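Nutwood side table, four months in
Review by Hayley Lockwood, Udley

Bought this to go at the end of the sofa, where the old one gave up. Nutwood, the smaller of the two sizes, 45 cm across. Paid 70 for it from the shop in Clorkness, delivery included. They do a bigger one at 131 but it would have blocked the radiator and I'm not made of money.

Assembly. Flat box, very heavy for what it is, left on the step by the driver. Legs, top, bag of bolts, one allen key. Instructions are a single sheet with drawings so small I had to use my phone to blow them up. Step 4 shows the bracket upside down. Did it their way first, had to undo the lot. Allow an hour. Would have been half that with a decent drawing. Use your own allen key if you've got one, theirs went round at the corners before I'd finished the third leg.

Wobble: yes, a bit. Was bad the first week. Tightened everything again after ten days and it settled. Our floor isn't level mind you, so a folded bit of card under the back leg and it's been fine since.

The top. Nice colour, warmer than on the website. Oiled, not varnished, so it marks. One mug of tea without a coaster and there was a ring by the evening. Rubbed it with a bit of oil on a rag and it mostly went. Teresa Brzozowska next door has the same one and put hard wax on hers before she used it, no rings at all. Wish I'd done that. The tin of Yaman wax she used goes a long way, she gave me what was left and I still havent reached the bottom.

Smell. Strong out of the box, sort of linseed and cardboard. Window open for two days. Gone now unless you put your nose on it.

Edges are a bit sharp underneath. Caught my knuckle moving it to hoover. Ran some fine sandpaper along, took a minute, shoud have come like that for the price.

Customer service. One bolt short in the bag. Emailed, got an automatic reply with a case number, then silence. Rang instead. Very pleasant woman, bolt came in the post two days later with a spare. So ring, don't email.

Weight limit says 500 N on the sheet, which means nothing to me. Holds a big lamp and a pile of library books, no sagging so far.

Good: colour, size, solid once it's tightened up.
Bad: instructions, the allen key, marks easily, sharp underneath.

Would I buy it again, yes, but in the August sale and I'd wax it first. Four out of five. Three if you hate putting things together.
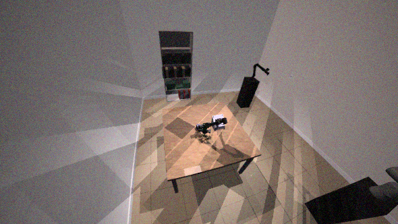

Page last changed: 27 May 2019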